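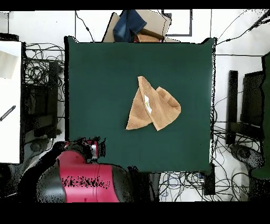 The towel and the green work surface at the Fallow workshop, Gorville.

The Gorville Makers' Association visited the Fallow shared workshop on a Friday evening in September, at the invitation of its members. The purpose of the visit was to inspect the Mukau build, a towel-folding project now in its second year, and to consider whether similar work could be housed on our own premises.

Fallow occupies 350 square metres of a former seed warehouse. The ground floor is given over to wood and metal; the robot build has a white-walled room upstairs, where visitors were received in groups of 6. Members of the project explained that the arm was bought second-hand and that the control software, named Oei, was written in the workshop over two winters.

The task set for the arm is a modest one. A single terry-cloth hand towel is placed on the green surface, sometimes flat and sometimes crumpled, and the arm is required to find a corner, raise it and lay it across. The project has set itself a target of 1,000 recorded attempts before any change is made to the fingers -- a rule adopted after earlier alterations made results hard to compare. 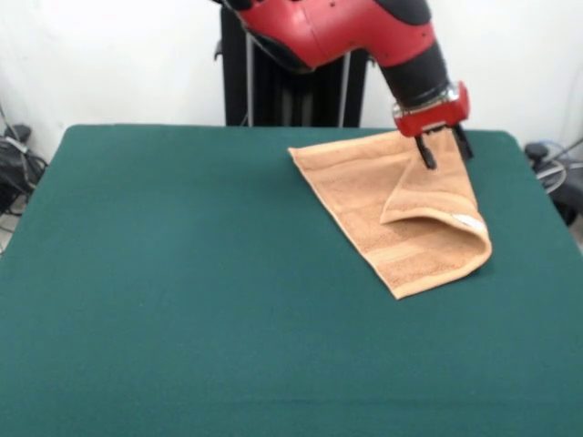
Taking hold of the cloth remains the principal difficulty. Thick towelling gives the two fingers something to pinch, but a grip that takes in both layers spoils the fold, and the attempt must then be entered as a failure. Members reported that thin tea towels had been set aside for the present.

Questions from visitors chiefly concerned cost, noise and supervision. Fallow requires 2 members to be present whenever the arm is powered, and the room is closed to other users during those hours. Our hosts kindly supplied a copy of their room rules, which may be consulted in the Association's office. A return visit to Gorville has been offered and accepted.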